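Can a robot arm do kitchen prep yet, or only wipe the counter?
Asked in Home Automation, February 2021

Farik

My mother-in-law has limited grip in both hands and I am trying to work out whether any machine can take over part of her kitchen work. I do not mean a food processor. I mean clearing the counter, moving a cutting board to the sink, putting a bowl where she can reach it, wiping up.

Her counter is marble, 620 mm deep, with the sink at one end. I can spend up to 2000 dollars, and I can solder and write basic Python. I have seen plenty of clips of arms folding towels and pouring drinks, nearly all of them edited. What I want to know is which of these chores a hobby-class arm can do unattended, on an ordinary counter, day after day. If the answer is none, I would like to know what the limit is: reach, payload, vision or software.

Zakhar Polishchuk

Unattended, none of them. Supervised, one or two, depending on how tidy the counter is kept.

Start with payload. Arms in your price range are usually rated for well under a kilogram at full extension, and the rating often leaves out the gripper. A solid cutting board exceeds that before you account for leverage. The board is held at one edge, so the wrist sees the full moment of the overhang. Servos that hold position without trouble on the bench will sag or trip on overload.

Reach is the easier problem. At 620 mm you can cover most of the depth from a mount at the back, but the arm will be close to straight at the front edge, and a straight arm is a weak and imprecise one. Mount it on a short rail if you can.

The harder part is perception. A marble counter gives you veins that a basic edge detector reads as object boundaries, and polished metal gives you reflections of the veins. I lost most of a June to this. I ended up putting matte tape on the inner faces of the fingers, and false detections dropped enough that I could work on something else. 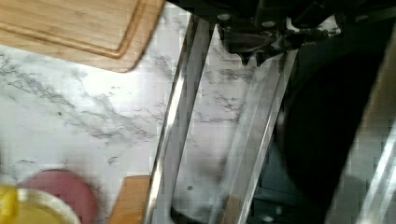 Open steel fingers over veined marble, cutting board at upper left, bowl of pale yellow liquid at lower left.

Flat things are the next difficulty. A board lying flush on stone leaves a parallel gripper nothing to get under. You have three choices: drag it to the counter edge and pinch the overhang, pry it up with a thin fingertip, or raise it permanently on rubber feet. Use the feet. They cost almost nothing and remove a whole class of failures. The same applies to plates and lids.

Open bowls with liquid in them I would leave out entirely. Gripping the rim tilts the bowl, and the correction for the tilt is what spills it. In my last set of trials I moved a half-full bowl 19 times and spilled on 6 of them, at a speed slower than anyone would tolerate in a working kitchen.

What does work: wiping a cleared area with a fixed pad, on a taught path, with a current limit on the joints. It needs no vision at all beyond a check that the area is clear — and a person can do that check by looking. Fetching one known object from one known spot also works if you mark the spot.

Randine

just get a dishwasher with a top drawer and a rolling cart. my aunt has the cart and loves it. robots are years off imo

MacLeod

Mostly agree with Zakhar, with one correction. Payload is less of a wall than he suggests if you stop lifting. Sliding a board along stone takes far less force than picking it up. Put the arm beside the sink, give it a hooked paddle in place of fingers, and let it pull things toward her. I built one this way for a parts bench in a machine shop and it has run for over a year. It handles trays and flat stock. It can't stack, sort or pick anything out of a bin.

For the wipe routine, seal the wrist. Cleaner gets into the bearings. Also fit a physical stop button she can press with her forearm, given what you say about her grip.

Farik

Thank you. The sliding idea had not occurred to me. The stop button is going on whatever I build. Zakhar, did the tape survive being washed?

Zakhar Polishchuk

No. I replace it every couple of weeks. Bead blasting the fingers would be the permanent fix, but I have not had it done.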